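Maglaya 45 front loader, dark gray, refurb

Stock no. 292. Price on request, call or stop in. Updated Jun 20, 2024

Full size front loader, stainless control band across the top, dark gray body, round glass door. Went through our bench at Brelton, cleaned out, new door seal, new drain hose. Runs quiet on a level floor. On a bad floor it will walk like any other washer so please level it.

What you get
Washer
Inlet hoses, 2, new
Drain hose, new, already on
Printed quick guide, English
Wrench for the feet
Transit bolts in a bag, KEEP THESE

Not included: stacking kit, pedestal, drip tray. We have drip trays from Plaron in the store, ask at the counter.

Programs
Cotton, mixed, quick, delicates, wool, rinse and spin, drum clean. Quick is roughly 45 minutes with a half load. Stuff it full and it takes longer and doesnt rinse as well. Delay start up to 9 hours.

Loading
Don't pack it to the top of the door. You want a hand's width over the clothes. Jeans and towels together fine, jeans and anything thin no. Zippers closed. Bras in a mesh bag, we have pulled a lot of wires out of a lot of pumps.

Use HE detergent, less than you think. Suds on the glass at the end of the rinse = too much. Pods go in the drum, not the drawer.

Care
Wipe the rubber seal, leave the door open a crack between loads. Drum clean once a month, hot, empty, no soap. Filter every couple of months, towel down first, there is always more water than you expect.

Space
Leave 2 inches each side and a bit more behind for the hoses. Measure your doorway BEFORE you order. Also the turn at the top of the stairs. We've had machines come back over that turn.

For the corner around it, a plain basket does the job. The Undska ones we carry come in two sizes, the small one fits next to most front loaders. Slotted plastic is better for damp stuff, air gets thru.

Front loaders on the floor, control panels and door:

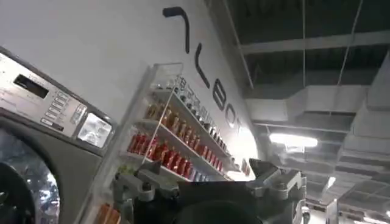
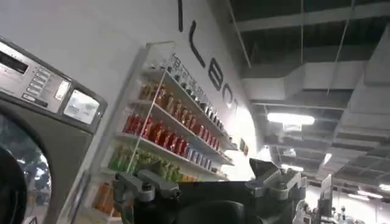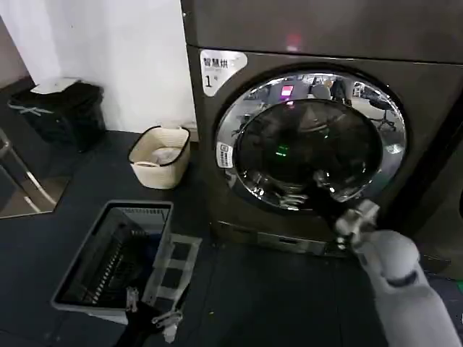

Delivery
Local delivery is curbside or into the room, pick one when you order. Into the room includes hookup if your valves are good. If the valves are stuck we don't force them, get a plumber in and we'll come back for the hookup, no second charge. Old washer hauled away if it is disconnected and drained. Please drain it.

Warranty
9 months parts and labor on the refurb work. Seal and hoses included. Doesn't cover coins, hair pins, frozen pipes or a machine run with the transit bolts in. Keep the reciept, we look it up by stock number.

Returns
Unused, still on the truck or still wrapped, full refund less delivery. After hookup it's a warranty matter.

Questions on this one go to Imelda Policarpio at the service counter, give her the stock no. Phone is faster than email. If it's gone she can put you down for the next one, another batch is due in October, mixed sizes, prices not set yet.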